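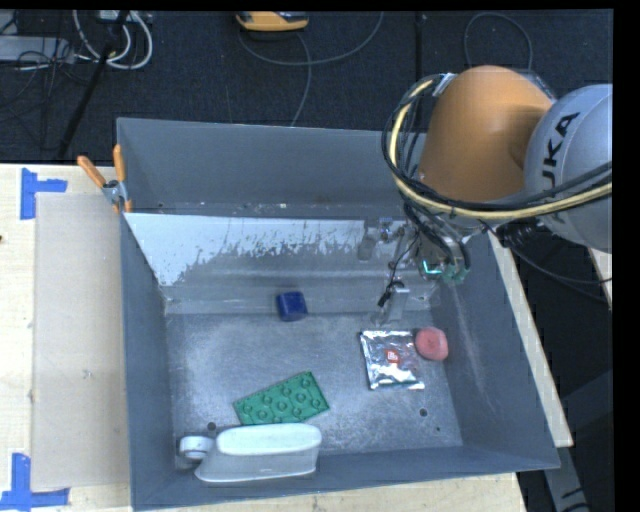
Bin picking project: foil packet keeps failing
Posted in: Student Projects

drirnden_lab
October 26, 2021
Our senior project is mixed bin picking with a KUKA and a two-finger gripper. Chak-lun Tang does the arm programming and I do vision. The test set has a foil packet, a green building-block plate, a dark blue block, a white container and some smaller stuff. We logged 400 attempts and 224 were good picks. Most of the misses are the packet. It lies flat on the metal floor and the depth data there is full of holes. Demo is in November. Any ideas?

ybaptiste
Shiny packet on a brushed metal floor is the worst case. Put a matte liner in the bin and run it again before you touch any code.

stetsiuk
Disagree. If the rules say bare bin, the liner is wasted time. Is it in the rules?

drirnden_lab
Rules say the bin has to be "unmodified." We asked if a liner counts and haven't heard back.

ybaptiste
Then use it as a test only. If the packet picks fine with a liner, you know it's vision. If it still fails, it's the grasp. Right now you're guessing.

stetsiuk
OK, as a test I can live with that. My money is on the grasp though. Two stiff fingers coming straight down on a flat packet have nothing to close on. We had this at Clostden and ended up pushing the flat things against the wall first, then pinching.

rostine_k
Pushing worked for us too, but watch the corners. Our round pieces got stuck there and the fingers couldn't get in next to the wall. What force limit are you using?

drirnden_lab
Chak-lun says no force limit yet, only position. The floor is already scuffed so we keep the fingers a little high.

rostine_k
Well, that's probably your packet. If you stop high you close on air.

ybaptiste
Still want to see the depth image before anyone calls it. Yolanda here by the way, I judged the Drirnden demo 2 years ago.

drirnden_lab
Will post depth images after the liner run. Pushing is next on the list.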